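The Coppens Folding Shopping Cart: A Winter of Groceries on Two Wheels

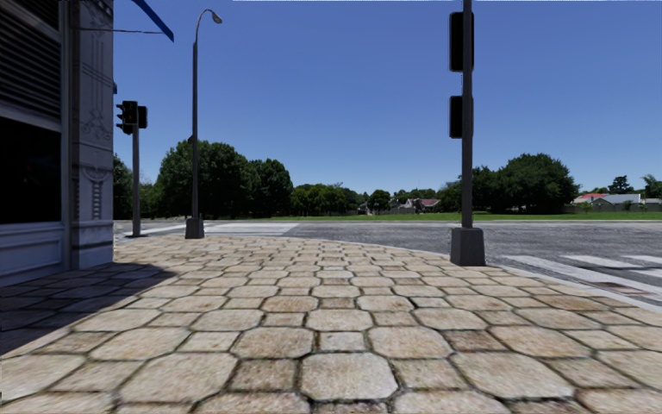

I held out against the shopping cart for years. My feeling was that a person who pulls a cart has given something up, and that I still had two working arms and a supply of tote bags breeding in the hall closet. Then last fall I carried a sack of potatoes, a jug of laundry detergent and a watermelon home from the market (the watermelon was on sale, I am not made of stone), and I spent the evening unable to lift a fork with any confidence. The Coppens was ordered before bed.

It cost me 80 dollars, which felt like a lot for a bag with wheels. You can get one for a third of that at the hardware store. I know this because I have owned the one from the hardware store. It lasted until the second curb.

What you get

The Coppens comes in a flat box with the frame already together. You snap on the wheels, hang the bag on its two hooks, and fasten a strap at the bottom that the instructions call the "stability loop." The instructions are a single sheet of drawings featuring a bald figure who is delighted by everything. He is delighted by the wheels. He is delighted by the loop. In the last drawing he is delighted by a baguette, and I'm sorry to say I bought a baguette on the first trip out.

The bag itself is heavy cloth with a drawstring top and a flap. Mine is dark green. It also comes in a red plaid and in something the company calls Oatmeal, a color I can't recommend for any object that will hold beets. There's one outside pocket, sized for an umbrella or a rolled newspaper, should you know where to get a newspaper.

On the street

My walk to the market is half a mile, and most of it is smooth sidewalk, where any cart will do. The rest is old stone paving, which the city is very proud of and which was laid by someone with a grudge against ankles. This is where cheap carts go to die. The hardware store model used to hop over it like a goat, and by the time I got home the eggs were mostly a concept.

The Coppens has larger wheels than that one, with soft rubber around the outside, and the difference is plain. It still makes noise. On stone it gives off a low grumble, like an uncle getting out of a chair, and people ahead of me tend to step aside before I've asked them to. But it tracks straight, and it doesn't try to turn over every time one wheel drops into a gap. I've broken three eggs in a whole winter, and two of those I broke in the kitchen with nobody to blame but the counter.

Curbs are fine going down. Going up, you need to turn around and pull it backward, and you will look like a man dragging a canoe out of a lake. Stairs are worse. I live on the second floor and had hopes. The handle is just short enough that on every step the bottom of the frame knocks against the stair above the one you want, so you end up lifting the whole thing anyway, only now with an audience. My neighbor Hwa-young So, who is a foot shorter than I am, borrowed it for a week and took it up those same stairs like she was walking a dachshund. So that one may be on me.

How much it holds

More than you should put in it. The tag gives a weight limit, and I'd guess most people will cut the tag off, as I did, and then operate on faith. A full week of groceries for two goes in with room on top for bread. The shape is tall and narrow, so you have to think a bit about the order of things. Cans first, then the boxes, then anything you have feelings about.

At the checkout this is a problem. The cashier hands you the items in whatever order they please, the bag is a deep dark hole, and the people behind you are sighing through their noses. I've taken to putting the heavy things on the belt first and building the rest behind them like a small freight train. My wife finds this embarrassing and now waits by the door.

Getting things out again is a matter of reaching in up to the shoulder. A lime rolled under the bottom flap in January, and I met it again in March. We had both changed.

Folding it

Coppens says the cart folds flat in one motion. That's true if you count a long, angry motion with several parts. There's a red button under the handle, and you press it while stepping on the crossbar and pushing forward. Doing two of these does nothing. Doing all three brings the handle down at a fair speed, so keep your chin out of it. Once folded it's slim and will hang on a coat hook, provided the hook was put in by somebody serious. Mine wasn't. There is now a hole in the hall the size of a plum.

The bag comes off for washing, and I've washed it once, after an incident with a carton of buttermilk. It came out clean and slightly smaller. It still fits on the hooks, but it has the look of a shirt you wore in college.

Against the others

Before buying I looked at two more. The Virkach has the little three-wheel clusters on each side that are meant to climb stairs, and a friend let me try hers. It does climb them, with a slap on each step that carries through the building. On stone paving it was terrible, all those small hard wheels finding all those gaps. If you live on smooth streets and have neighbors you dislike, it's a good choice.

The Prerkberg is the handsome one. It has a leather grip and a bag you could take to the theater. It's also twice the price of mine, and I'd worry about it the whole way home, like a borrowed coat.

Small complaints

The foam on the handle picks up lint and keeps it. The left wheel has started to squeak when it rains and stops when I add oil, for two days. The umbrella pocket has no drain, so a wet umbrella sits in its own pond. And the cart won't stand up by itself when it's empty, a thing you find out by letting go of it in the cereal aisle.

I'd still buy it again. My shoulders have come back down from around my ears, and I have stopped planning meals by weight. I've also started nodding at other people with carts, and they nod back. The woman at the crossing with the plaid one gave me a tip about the squeak. She says candle wax. I'll try it this weekend and put the result in the comments.

27 comments | 500 shares

Contact | Copyright, all rights reserved | Back to top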